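Waswood Adds Online Room Planner and Longer Warranty to Flooring Line

VUSMONT, 2011-12-13 -- Waswood, a maker and distributor of flooring for homes and small businesses, said today that it has opened an online room planner to all customers and extended the warranty on its main residential line. Both changes take effect immediately and apply to orders placed through the company's website, its Vusmont showroom and its independent dealers.

The room planner was built with Flosix, a software company that makes layout and estimating tools for the home improvement trade. Customers enter the length and width of a room, mark doorways and closets, and choose a floor color and plank direction. The planner then gives a material list that includes planks, underlayment, transition strips and baseboard. The list can be printed or sent to a dealer for a price.

Waswood tested the planner with a small group of dealers beginning in June. During the test, customers used it to prepare 411 room plans. The most common rooms were bedrooms and home offices, followed by hallways. Dealers told the company that customers who came in with a printed plan needed less time at the counter and placed fewer second orders for missing trim.

"People usually know what color they want before they know how much to buy," said Ataberk Öztürkmen, general manager of Waswood. "They guess, they come up two boxes short, and then they have to stop work and drive back. The planner takes care of the arithmetic, including the waste from cutting around corners and door frames."

The planner lets users turn the direction of the planks to see how a room changes. Boards can be run along the longest wall, across the room or on a diagonal. A diagonal layout normally calls for more material than a straight one, and the planner adjusts the order amount when that option is picked. Prices are not shown on the site. They are set by each dealer.

Changes to the Residential Line

The Waswood residential line now comes in 29 colors, 13 of them new for the coming year. The new colors are mostly in the lighter half of the range, with several honey and sand tones that dealers had asked for. Two older dark finishes, Harbor and Smoke, will be dropped once current stock is sold. Dealers who need matching planks for repairs can place a final order through the Vusmont warehouse.

The warranty on the residential line has been extended by five years for all floors bought on or after today's date. It covers surface wear, fading from sunlight and separation at the joints under normal household use. It does not cover standing water, pet damage or floors laid without the recommended underlayment. Floors bought before today keep the warranty they were sold with. Owners should hold on to the original sales receipt, as it will be needed for any claim.

Customers are also reminded to leave unopened boxes lying flat in the room where they will be used for two days before installation -- longer if the boxes have been kept in an unheated garage. Planks from several boxes should be mixed as the floor goes down so that shade differences are spread evenly across the room.

New Distribution Agreement

Waswood also announced that Tokgöz, a regional building supply distributor, will begin carrying the residential line at all of its yards. Tokgöz will stock the full range of underlayment and trim and will accept plans from the room planner by email or at the counter. The agreement brings the number of locations where Waswood flooring can be bought to more than 60.

"Contractors have been asking us for a product they can pick up the same day," Öztürkmen said. "With Tokgöz carrying the line, they can get planks and trim in one stop. We still ship direct to customers who are not near a yard."

Existing dealers are not affected by the agreement and will keep their current sales territories. Dealer price sheets for the new colors will be mailed before the end of the month. Display boards will follow, and dealers who want more than one board should say so when they confirm their order.

Samples of the new colors are available now. Customers can ask for up to four samples at no charge through the website or pick them up at the showroom. The company suggests looking at samples in both daylight and lamplight before placing an order.

About Waswood

Waswood is a privately held flooring company based in Vusmont. It sells flooring, underlayment, trim and care products for bedrooms, living rooms, offices and shops. Its products are sold through independent dealers, building supply yards and the company's own showroom.

Media Contact

Press Office, Waswood, Vusmont. Sample boards and color sheets are available to members of the press on request.
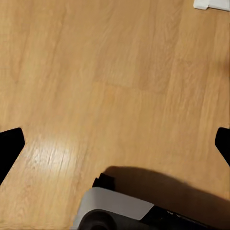
Computer rendering of a plank floor in a warm honey tone, with the grain running diagonally.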